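Short thread on the software side of our hand-held gripper setup. I've been answering the same emails one at a time and would like to stop.

Background for anyone new: we collect demonstrations by hand, with a camera on the gripper, and train policies that later run on an arm. I do the tooling. Rimantas Kuusk does the policy training. Verna Hutchins runs the arm cell at our Prollville site and finds most of my bugs.

The pipeline is called Jultance. It takes a recording session and produces a folder of episodes, each with images, a gripper pose for every image, and a jaw width for every image. That is all the training code wants. Everything else we store is for debugging.

Pose comes from visual-inertial tracking. We run a mapping pass first, with a slow walk around the work area, then localize every episode against that map. Without the map, each episode ends up in its own coordinate frame and you can't compare two of them.

The mapping pass is where most sessions go wrong. People walk too fast, or they point the lens at a blank wall for a long stretch. The tracker loses its features and relocalizes somewhere else, and the map gets a fold in it. I now run a check for this before anyone starts recording episodes.

The check is simple. Start and finish the walk at the same spot. If the two ends of the track disagree by more than 7 mm after loop closure, the script stops and tells you to walk it again. It annoys people. It has also cut our reprocessing a lot.

Shiny floors are hard on the tracker. Reflections of ceiling lights look like good corners, but they move when you move. We mask the bottom part of the view during mapping if the floor is polished. We don't mask it during episodes, where the objects matter more.

Time sync. The camera and the IMU have separate clocks. We estimate the offset once per session by shaking the tool for a few seconds and matching rotation from images against the gyro. Usually it lands around 17 ms. If you skip this step the poses still look fine in a plot and the policy is still bad. We lost most of May to that.

Fisheye images: we don't rectify them before training. Rimantas tried both. Rectified images lost too much at the edges, and the edges are where the next object usually is. The tracker does use a proper fisheye model, so keep your calibration file with your data. Please. I have received two datasets without one.

Filtering. The last batch from the McKinnon room had 447 episodes, and 325 survived. Most of the rejects were tracking loss in the middle of a reach. The rest were episodes where the operator started before the tool was still, so the first poses were garbage.

I used to try to repair broken tracks by interpolating across the gap. I don't anymore. A straight line through a gap teaches the policy to move in a straight line through whatever was in the way.

Latency is the other half of the job. In a hand-held recording the image and the pose are lined up after the fact. On the arm, the image arrives late, inference takes time, and the arm takes time to respond. By the time the first action is ready it's already in the past.

So the controller throws away every action whose timestamp has passed and starts from the first one it can still reach. Verna measured the delays on her cell and put them in a config file. If you copy our config without measuring your own, the arm will jerk at every replan. Two people have written to me about that jerk.

Actions are relative to the current gripper pose, with no global frame. It means the arm base can move between runs and the policy doesn't care. The map frame is only used to check the data.

The planner is barely a planner. It smooths the action chunk, clips velocity, and refuses anything under the table plane. We had a sampling-based planner in there for a while and removed it. It kept fighting the policy.
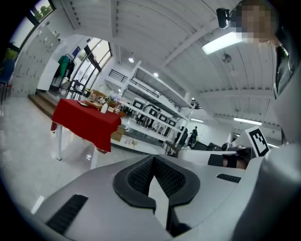
Does the marker have to be in view the whole time?
Only if your code takes something from it in every image. Ours uses a marker as a reference at the start of a session, and the pose track carries on without it.

The viewer is the tool I'd build first if I started over. Makard is ours. It puts the images, the pose track and the jaw width on one timeline you can scrub. Rimantas found the clock problem in it within an hour of my getting it to work, after weeks of both of us reading loss curves.

Still on my list: a proper test for jaw width calibration, which drifts when the pads get changed, and a mapping check that runs on the recording device so you don't have to go back to a laptop. The first one should be in by Sunday. The second is further out.

If your session fails the loop check three times, send me the map file and the calibration file together. I can't do much with one of them.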